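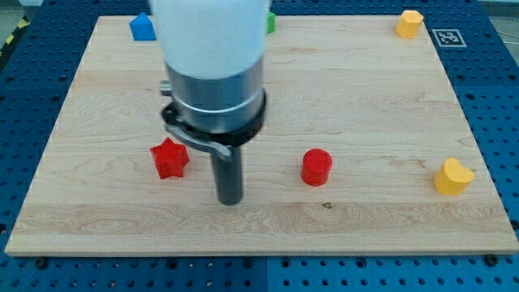
Maple board on the perforated table, wavy grain and all.

Rondix Board Oil, Six Months In
Reviewed by Jayanthi Iyengar, December 4, 2022

I've gone through a lot of finishes for maple, and I'd more or less settled on plain mineral oil and a Sunday afternoon of wiping. Then Edin Lazarević handed me a half-used tin of Rondix in July and told me to try it on the ugliest board I had. Well, I've bought two tins of my own!

It's a soft blend of oil and wax, closer to hand cream than to the hard pastes you have to dig out with a spoon. The smell is faint, a little like beeswax candles, and it's gone by the next morning. You rub it in with an old T-shirt, leave it overnight and buff. I sand to 220 first and raise the grain with a damp cloth — skip that and the first wash will leave the surface fuzzy, whatever you put on it.

What sold me is how it treats figured maple. Mineral oil makes the wavy parts look a bit flat to my eye, but this gives them a warm, low shine that moves when you tilt the board. It doesn't go orange either. My bread board from July is still the color it was the week I finished it, and that one gets used every day (and washed by teenagers).

Complaints? The lid is terrible. It sticks, then it flies off, and I now open it over the sink. The 6-ounce tin also goes faster than you'd expect on end grain, which drinks the stuff. I'd love a bigger size. And give it the full night, please. I tried rushing a cheese board for Saranya Menon's birthday and it was still tacky when I wrapped it, so she got a board with tissue paper stuck to it.

I buy mine at the hardware store in Dralville, where they keep it down with the furniture polish. For cutting boards, rolling pins and wooden spoons I'm very happy with it. I haven't tried it on walnut yet, but there's a serving tray next on my list.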